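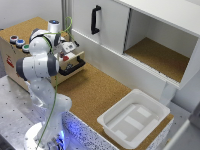

Small towns should keep their repair shops, and I think the councils should pay a part of the rent.

I came to Clamville nine years ago, with a suitcase and a radio that stopped working in the first winter. In my country I would have carried it to a man at the end of the street. In Clamville there was one shop, behind the bus station, and the radio was ready in two days. The bill was less than my lunch. I still listen to it every morning, and I learned much of my English from it.

That shop closed in January. The rent went up by 300 pounds a month, and the owner did not have it. The nearest place for such work is now in Sultgate, a long bus ride with a change in Pledgate, and if you carry a sewing machine on your knees you will not do it twice. So people throw the machine away. I have seen very good things beside the bins in my road – a lamp, an iron, a chair with one loose leg.

I know the usual answer. New things are cheap, and a shop which cannot pay its rent should close. I respect this argument, but I find it too short. The kettle is cheap for me on the day I buy it. Later somebody must collect it and bury it, and this is paid from the same council tax that could have helped the shop. We pay in any case. I would prefer to pay for a person with a screwdriver.

There is also the matter of learning. When I was a child I stood for hours at the repair counter and watched. I was allowed to hold the screws. Most children in our town have never seen the inside of a toaster, and it is a pity, for it is a simple and interesting thing. 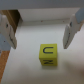

A reader from Purba wrote to me after my first letter on this subject that I was being sentimental, and that her own town had given 2,000 pounds to a repair shop which opened three mornings a week and was always shut when she finished work. She would sooner have had the money spent on the library, she said, where at least the doors are open in the evening.

She is right about the hours. A shop supported by everybody must be open when people with jobs can come, and I would write this into the agreement before any money is given. But I do not see why it must be the library or the shop. Our library has a back room with its own entrance. The shop could be there two evenings a week and on one weekend morning, and pay a small rent which the library could use for books.

The council will discuss empty premises at its next meeting. I will go, and I will ask for this room. I also have a toaster at home which does not stay down, and I am keeping it in the cupboard for now.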